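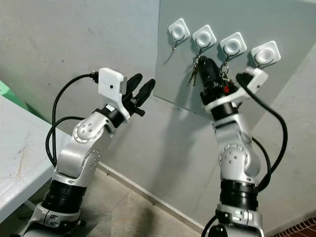

# Ladefoged: keys, hooks and low expectations

Household chore set, release 2, dated 15 May 2022. It exists to answer a question my aunt asks every July: can the robot tidy up yet? No. It can have a go at the keys.

## What's in it

1,351 episodes of two-arm key handling between a table and a row of four wall hooks. Each has joint states, gripper positions, colour video and a one-line instruction in plain English. Episodes are in `restis/`, one folder apiece.

A person does this chore in the dark with an armful of groceries. Our best policy, Drular, finished 14 of 362 trials, and I was generous with two of them.

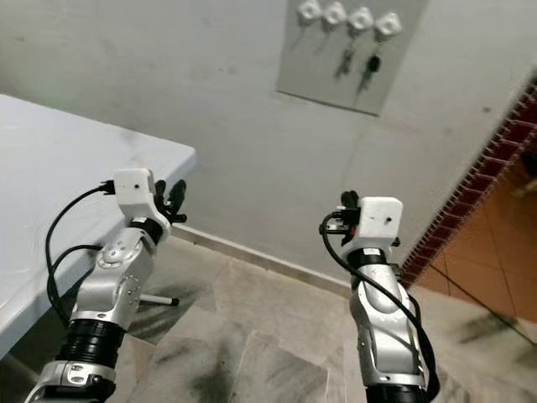 ## Why keys

They're small, shiny and never the same shape twice. A ring turns edge-on and the depth estimate goes off for a smoke. Wire hooks are no kinder: a gripper a few millimetres out pushes the ring past the tip and looks very pleased with itself.

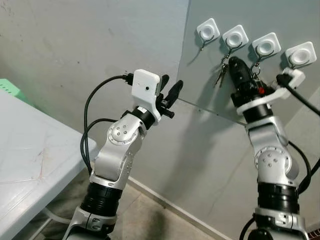 *Right gripper at the two middle hooks, keys on both.*

## Labels

`success` means the keys are on the hook and the gripper has let go. Still holding them up there counts as `partial`, however good it looks. Hooks are numbered from the left, starting at 0, sorry. 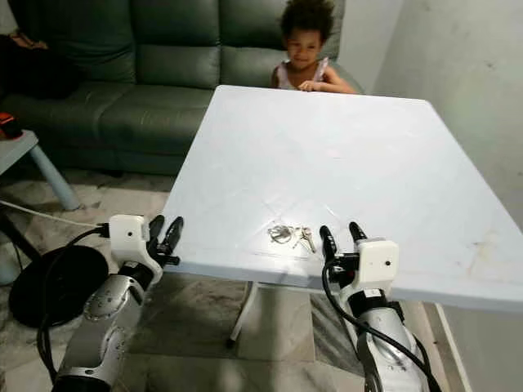

*Keys on the table, right gripper at the near edge.*

## Known problems

- Stellow loader drops the last row of each file. Pad it yourself for now.
- Lighting varies. So do homes.
- Don't train on this and promise anyone a butler.

Questions and grievances to Dagný Juhl, through the issue tracker.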